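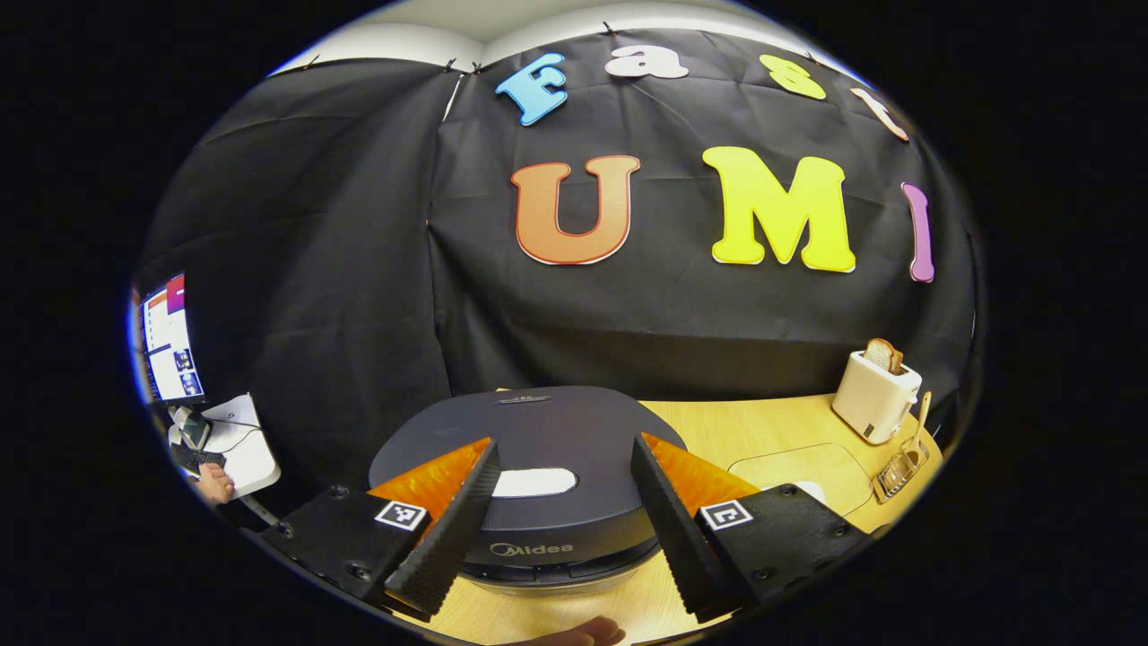 Tabletop station, black cloth and letters behind. Robot vacuum between the gripper fingers, one tag on each mounting block.

Software and Station Readiness Checklist, Hand-Held Gripper Tabletop

Site: Graltutgate
Pipeline: Pellix (tracking, tag detection, replay)
Planner: Wi
Date of check: Wednesday, November 7, 2018
Checked by: Kgomotso Rampersad
For: Fekonari controls and perception group

Marks used: OK, FIX (may run, fix before next check), STOP (may not run until cleared), N/A.
Write a comment for anything that is not OK. Comments on OK items are welcome if the next person would want to know.

SECTION A. PEOPLE AND TABLE

A1. Walkway behind the operator is clear.
OK

A2. Operator can reach the recording stop without putting the gripper down.
OK
Comment: Foot switch. The old keyboard shortcut still works, but it needs a free hand.

A3. Power cords do not cross the area the gripper moves through.
FIX
Comment: Toaster cord runs across the table on the right side. A low pass with the right finger could hook it. Route it off the back edge and tape it down.

A4. Appliances are unplugged at the wall for grasping runs.
OK
Comment: Checked at the outlet, both kitchen appliances. The cord in A3 is a snag hazard and not a live one while it stays this way. Check again if anyone plugs in to make toast.

A5. Nothing on the table has a sharp edge that the fingertips or the operator could catch.
OK
Comment: Ran a gloved hand around the wire utensil holder.

A6. Backdrop is secured along the top and will not fall onto the table.
OK
Comment: Pulled on it at each clip. It holds. The letters are pinned on and also hold.

A7. Robot vacuum, if used as an object, is switched off and cannot drive itself off the table.
OK
Comment: Its own power is off. Please do not rely on the button on the lid for this. A finger pad can press it during a top grasp. Use the power switch.

SECTION B. CAMERA AND TAGS

B1. Lens calibration file matches the lens on the gripper.
OK
Comment: File was made in March. Serial in the file header agrees with the label on the housing. Reprojection error is still inside the limit set in the config.

B2. Both finger tags detected with the gripper fully open.
OK

B3. Both finger tags detected with the gripper fully closed.
FIX
Comment: Left tag drops out now and then at full close when the operator turns toward the ceiling lights. Glare on the tag. Detector returns nothing for that moment and Pellix holds the last width, so the replay shows a finger that stops and then jumps. Acceptable for tabletop pick runs. Not acceptable for anything where grip width matters at contact. Matte tags are on order.

B4. Width from tags agrees with calipers at open, half and closed.
OK
Comment: Did this before lunch, with the same calipers as last time.

B5. Tag IDs are the ones listed in the config for this gripper.
OK
Comment: The spare gripper has its own pair. If you swap grippers you must swap the config. Pellix does not warn you. I have asked for a warning.

B6. Image mask covers the operator's hand and the mounting blocks.
FIX
Comment: A fingertip shows at the bottom between the blocks, and the current mask stops short of it. The tracker sometimes picks points on the fingertip and treats them as part of the world. Raise the lower mask line and rerun the mask check. The tags must stay outside the mask, so do not just drag the whole line up.

B7. Exposure is locked.
OK
Comment: Locked at the station value. With exposure on auto the black cloth makes the camera brighten everything and the wall above it washes out.

SECTION C. TRACKING AND MAP

C1. Mapping pass done after the last change to the table.
STOP, cleared same day
Comment: The map on disk was made with the vacuum on the table. The table had been reset for the kitchen objects by the time I got to this item. Pellix still localized against the old map, and that is the problem, since it reports success while the pose is off. Made a new map and cleared the item. Rule stays as written: move anything larger than a cup and you map again.

C2. Map holds more than 600 points after filtering.
OK
Comment: Passes. Most of the good points are on the letters and the objects. The plain parts of the cloth give very little.

C3. Letters and cloth have not shifted since mapping.
OK
Comment: Wrinkles in the cloth also get tracked. If somebody smooths the cloth or leans on it, treat that as a change to the table and go back to C1.

C4. Tracking survives a fast turn toward the wall and back.
OK
Comment: Recovered on its own each time I tried it.

C5. Tracking survives a close view of the toaster.
FIX
Comment: At very close range the toaster fills most of the view and there is not much on it to track. Pose drifts toward the table. Tell operators to come in from slightly above so that the letters stay in view.

C6. Gravity direction and table plane agree.
OK
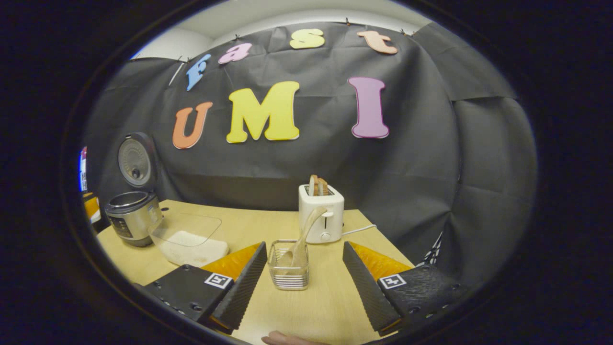
Kitchen layout: rice cooker with lid up, toaster, wire utensil holder with spatula.

SECTION D. OBJECTS AND PERCEPTION

D1. Every object on the table is in the object list, or is marked as background.
FIX
Comment: The clear plastic lid lying on the white cloth is in neither. The segmenter calls it part of the cloth, and the depth estimate goes straight through it. Until we have something better, add it to the list by hand as a keep-out box. Make the box generous on the top side, as the lid rests at an angle.

D2. Segmentation labels stay the same while the gripper moves.
FIX
Comment: Spatula and utensil holder merge into one object from most angles. Fine if the task is to move the holder. Not fine if the task is to take the spatula out. Use the split-object setting for the second kind of task.

D3. Moving parts of objects are modeled in the state they are in.
FIX
Comment: Rice cooker lid is open and standing upright. The collision shape in the library is the closed cooker, so the planner thinks the space over the body is free. I loaded the open-lid shape for the current run. Somebody should add the lid as a joint and stop keeping separate files.

D4. Reflective objects checked for false depth.
OK
Comment: The steel on the cooker gives some bad patches. The filter removes them.

D5. Bread in the toaster is treated as its own object.
OK
Comment: Good enough to plan a grasp on. It is soft, so the force limit in E4 applies.

SECTION E. PLANNING AND REPLAY

E1. Wi starts with no errors and reports the right gripper model.
OK
Comment: It prints a warning about an old mesh format. Known, harmless.

E2. Latency offset between camera and gripper width is set and measured.
OK
Comment: 8 ms in the config. Measured again with the blink test and left it alone.

E3. Recorded paths checked against arm reach before replay.
FIX
Comment: Ran the filter over the last batch of 1,000 paths. It rejected 326. Most of the rejects are side approaches to the far left of the table, where the person reaches easily and the arm cannot without folding its elbow into the backdrop. The filter is doing its job. The fix is to move the left-hand objects closer to the operator, or to tell operators to approach from the front. I would do the first.

E4. Grip force limit set for the softest object on the table.
OK
Comment: Set for bread.

E5. Speed limit on for first replay of any new path.
OK
Comment: The limit is now stored with the path. It used to live in the session, so a restart cleared it. Tested by restarting halfway through.

E6. Planner stops when tracking confidence falls below the limit.
OK
Comment: Covered the lens with my palm during a slow replay. Arm stopped and stayed stopped after I took my hand away. It needs a manual resume, as it should.

E7. Emergency stop cuts the arm and also ends the Wi session.
OK
Comment: Press it with the arm moving. Pressing it with the arm parked does not test anything.

SECTION F. FILES AND LOGS

F1. Enough disk space for the planned session.
OK

F2. Config, map and calibration are saved with each recording.
FIX
Comment: Config and calibration are. The map is saved as a link to the latest one, so after the remap in C1 all the earlier recordings point at the wrong map. I put a copy of the old map back in those folders by hand. Save script needs to copy the file.

F3. Clock on the recording machine agrees with the arm controller.
OK

F4. Last session's log reviewed for dropped images.
OK
Comment: None dropped. Log is very long because debug output was left on. Turned it off.

RESULT

Station may run pick-and-place recordings and slow replay with the items above open.
Not released for tasks that depend on grip width at contact (B3) or for grasping the clear lid (D1).

Open items by owner:
A3, C5, E3: station lead
B3, B6: perception
D1, D2, D3: perception, with a planner person for D3
F2: tooling

Next check after the matte tags are fitted, or sooner if the gripper is swapped.

Signed: Kgomotso Rampersad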